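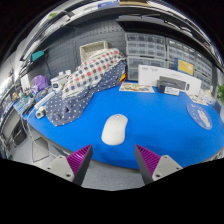

사진 제공: 프린덤 생활문화연구실

공용 작업대의 여백에 관하여

공용 작업대는 조직이 공간을 어떻게 이해하는지를 보여 주는 설비이다. 개인 책상은 사용자의 습관에 맡겨 두어도 큰 무리가 없으나, 여러 사람이 번갈아 쓰는 작업대는 사정이 다르다. 앞사람이 두고 간 물건은 뒷사람이 판단해야 할 문제가 된다. 치워도 되는지, 누구에게 물어야 하는지, 잠시 둔 것인지 버린 것인지 알 길이 없기 때문이다. 본 연구실은 이러한 판단의 부담이 공용 공간 운영에서 지나치게 가볍게 다루어져 왔다고 본다.

파란 상판 위에 흰색 무선 마우스 하나가 놓여 있고, 그 왼편에 체크무늬 천과 물방울무늬 천이 한데 쌓여 있는 작업대를 생각해 보자. 마우스는 쓰임이 분명하고 크기가 작다. 천은 부피가 크고 형태가 일정하지 않으며, 접어 두지 않으면 상판의 상당한 면적을 차지한다. 두 물건은 요구하는 공간의 성질이 다르다. 그런데도 대부분의 정리 지침은 이 둘을 ‘물품’이라는 한 단어로 묶고, 사용 후 제자리에 둘 것을 요구하는 데 그친다.

제자리라는 말은 편리하지만 내용이 비어 있는 경우가 많다. 마우스의 제자리는 서랍의 한 칸으로 정할 수 있다. 천의 제자리는 그렇게 간단히 정해지지 않는다. 세탁을 기다리는 천, 재단을 앞둔 천, 덮개로 쓰다가 걷어 낸 천은 모두 다른 곳으로 가야 한다. 이 구분이 없는 공간에서 천은 언제나 작업대로 돌아온다. 사용자의 태만을 탓하기에 앞서 갈 곳이 마련되어 있었는지를 먼저 물어야 한다.

프린덤은 지난해 아클로 분관의 공용 작업실을 대상으로 작업대 사용 기록을 검토하였다. 검토 대상이 된 기록은 355건이며, 이 가운데 183건에서 다음 사용자가 작업을 시작하기 전에 남의 물건을 먼저 옮겼다고 적었다. 절반이 넘는 수치이다. 옮긴 물건 중에서는 천류가 가장 많았고, 소형 전자기기와 문구류가 그 뒤를 이었다. 기록을 남긴 사용자들은 옮기는 수고보다 옮겨도 되는지를 확인하는 과정이 더 불편하였다고 답하였다.

흔히 제시되는 해법은 수납함을 늘리는 것이다. 벽을 따라 상자를 늘어놓고, 열린 통을 하나 더 들이고, 서랍장을 곁에 붙인다. 이러한 조치는 초기에 분명한 효과를 낸다. 그러나 수납 용기가 작업대 위에 놓이는 순간 문제의 성격이 바뀐다. 물건을 담기 위한 도구가 그 자체로 면적을 차지하고, 통 앞에 천이 쌓이면 통에 손이 닿지 않는다. 비어 있는 통을 곁에 두고도 물건이 바깥에 쌓이는 현상은 이렇게 설명된다. 사용자는 통을 열거나 꺼내는 한 번의 동작도 아끼려 하며, 이는 비난할 일이라기보다 설계에 반영해야 할 사실이다.

뚜껑이 없는 수납함에 대해서도 재고가 필요하다. 열린 통은 넣기 쉽다는 장점 때문에 널리 권장되어 왔다. 다만 넣기 쉬운 통은 무엇이든 넣기 쉬운 통이기도 하다. 용도를 표시하지 않은 채 비치하면 분류되지 않은 물건이 모이고, 필요한 물건을 찾는 사람은 내용물을 상판에 쏟아 놓게 된다. 아클로 분관에서도 표시가 없던 통은 몇 주 만에 잡동사니 보관처가 되었으며, 담당 부서는 이를 회수하고 천 전용 통으로 바꾸었다.

본 연구실이 제안하는 원칙은 작업대의 일부를 항상 비워 두는 것이다. 상판의 앞쪽, 즉 사용자의 손이 가장 먼저 닿는 면을 여백으로 지정하고, 이 구역에는 작업이 진행되는 동안에만 물건을 둔다. 작은 물건 하나라도 예외로 하지 않는다. 마우스와 같은 소품은 방해가 되지 않는다는 이유로 흔히 묵인되지만, 묵인된 소품은 다음 물건이 놓여도 된다는 신호로 읽힌다. 여백은 완전히 비어 있을 때 비로소 규칙으로 작동한다.

이 제안에 대하여 두 가지 반론이 예상된다. 첫째는 면적의 문제이다. 좁은 작업실에서 상판의 일부를 비워 두는 것은 낭비라는 지적이다. 일리가 있으나, 현재도 그 면적은 온전히 사용되지 못하고 있다는 점을 함께 보아야 한다. 물건에 덮인 상판은 작업 면적으로 계산되지만 실제로는 보관 면적이다. 둘째는 자율성의 문제이다. 성인 사용자에게 물건 놓을 자리까지 지정하는 것은 과도한 간섭이라는 견해가 있다. 본 연구실은 이 우려를 존중하며, 지정의 범위를 앞쪽 여백으로 한정하고 나머지 구역은 사용자 간 협의에 맡기는 것이 타당하다고 판단한다.

클렛몬트 작업실의 사례는 참고할 만하다. 이곳에서는 4월부터 천류를 작업대에 7일 이상 둘 수 없도록 하고, 기한이 지난 것은 별도의 선반으로 옮겼다. 폐기하지 않고 옮기기만 한다는 점이 중요하다. 사용자들은 물건을 잃을 염려가 없었으므로 규칙에 크게 반발하지 않았고, 선반에 쌓인 천을 보고 스스로 찾아가는 경우도 늘었다. 다만 선반이 가득 찬 뒤의 절차는 아직 정해지지 않았으며, 이 부분은 보완이 요구된다.

무늬와 색이 뚜렷한 천은 주인을 찾기가 비교적 쉽다는 점도 운영에 활용할 수 있다. 이름표를 붙이기 어려운 물건은 대장에 외형을 적어 두는 것으로 충분하다. ‘붉은색과 남색 네모가 있는 흰 체크무늬 천’이라는 한 줄이면 확인에 지장이 없다. 복잡한 관리 체계를 도입하기 전에 이 정도의 기록부터 시행해 볼 것을 각 분관에 권고한다.

두 지역 작업실의 운영 지침은 다음 개정에서 통합될 예정이다. 본 연구실은 개정안에 앞쪽 여백의 지정, 천류 보관 기한, 수납함의 용도 표시를 포함할 것을 요청하였으며, 각 분관 사용자의 의견은 해당 작업실에 비치된 양식으로 접수한다.

프린덤 생활문화연구실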